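Voyle Household Advice Service
Putting off small jobs: guidance for the home

Most households have a list of minor tasks that are never begun. Philosophers have long asked why a person who knows what should be done still fails to do it, and the older name for this was weakness of will. The advice below is drawn from our leaflet and concerns ordinary jobs in the kitchen and workshop.

Make the first step small
A task should be written down as its first movement. "Sort the shed" gives the mind nothing to begin with; "take the jars off the lower shelf" does. Allow about 5 minutes and permit yourself to stop when they have passed. Many people carry on once they have started.

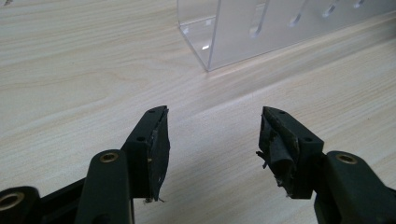 Nia Foulkes writes that the short limit did not suit her at first, as she felt she was cheating if she stopped when it ended. She now leaves a pencilled note of where she got to, and finds the second attempt far easier than the first.

We would support this. An unfinished job tends to stay in the mind, and a note of the next step makes it less of a worry.

Tie the job to something you already do
Good intentions are weak when they have no fixed place in the day. Choose an existing habit – filling the kettle, locking the back door – and attach the task to it. The wording should be plain: "When I have filled the kettle, I will wipe the hob." Keep to one new task at a time until it no longer requires thought.

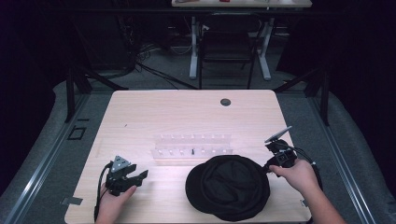 Decide in advance when you will stop
Open-ended work invites delay. Set a finishing time before you begin, and do not start a fresh job after 8 in the evening if it is likely to keep you awake.

Treat a missed day plainly
Readers often report abandoning a routine after one lapse. A missed day should be noted without blame and the task resumed at its usual place. Harsh self-criticism commonly leads to further avoidance.

Sharing the list with others
Where several people live together, each task should carry one name only. Jobs given to "everyone" are easily left.

The full leaflet, number 1418, may be requested from our Plullov office. It was last revised in December by Iolo Samuel and Mabli Gittins.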